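Print this page
E-mail this page

OFFICE SAFETY AND CLEANING CHECKLIST – SHARED WORK AREA
Site: Atmont, level 2
Checked by: Nasrin Hosseinzadeh
Date: January 3, 2021
Copy to: Esko Vainio

1. Walkways between desks clear – YES
Keep it that way when the new chairs are delivered.

2. Cables off the floor and clear of seats – PARTLY
Tie back anything that runs over or beside a chair. Clips are in the supply cupboard.

3. Shared tablet screen cleaned – YES
Blue microfibre cloth, no spray. Spray goes on the cloth if it is needed at all, never on the glass.
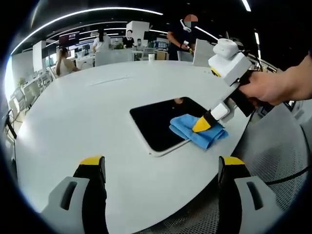
Paper towel is still being used on screens at the other end of the floor. It scratches. Please pass this on to Periklis Rallis for his group.

4. Round white table wiped, edges included – YES
Mild soap only. The December order from Kemura was the wrong cleaner and went back under docket 2987.

5. Cloths in good condition – YES
Cloths go in the wash bag at the end of the day. Replace any that have started to fray – a pack of 12 is on order.

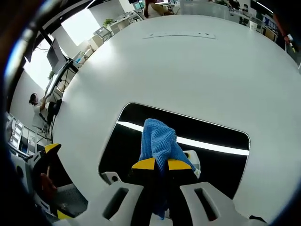 Don't leave cloths bunched up overnight, they hold grit and go sour. Shake them out before use.

6. Monitor stands steady, no wobble – YES
Staff may tilt their own screens. Moving a stand to another desk needs a request to Soledad Medrano.

7. Masks and hand sanitizer stocked – YES
Refill due at the next check.

8. First aid kit sealed – NO
Seal broken, contents complete. New seal requested, job 169.

Items 2 and 8 stay open until signed off.

Print | E-mail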